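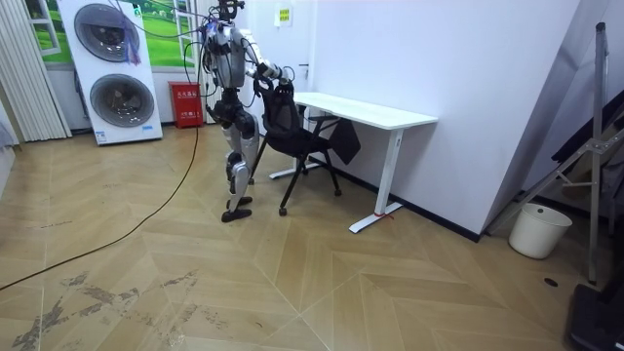 Week 2: Setting Up a Room to Study In

Oct 4, 2023

Hi again! Last week we did time, this week we're doing space, and I'll admit this is my favorite session of the whole study skills course (I rearrange my furniture way too often).

Start with the chair. Most of you sit in one for hours and never touch the levers underneath. Please touch the levers! Feet flat, knees at about the height of your hips, and the backrest close enough that you lean on it while you read. Mesh or padded, I don't mind - I've written whole essays in both.

Light next. I like the window off to one side, so there's no glare on the screen and no shadow from my writing hand. Evening people, get a lamp you can bend.

Noise is personal. Yaowalak Somboon wrote her 3000-word history paper last April in the Triven cafe with the coffee grinder going, and I couldn't write a shopping list in there. Try a few places before you settle.

Then the phone. Mine goes in a drawer in another room, and I still get up to check it more than I'd like.

For next time

Read the Intarasuk chapter on habits, the short one. Then sit in your usual spot for one full study session and jot down every time you got up and why. Bring the list, messy is fine.

If you missed week one, Chaiwat Chareonsuk has spare copies of the planner sheet. Room change too: we're in the Fuso building from now on, upstairs, same time.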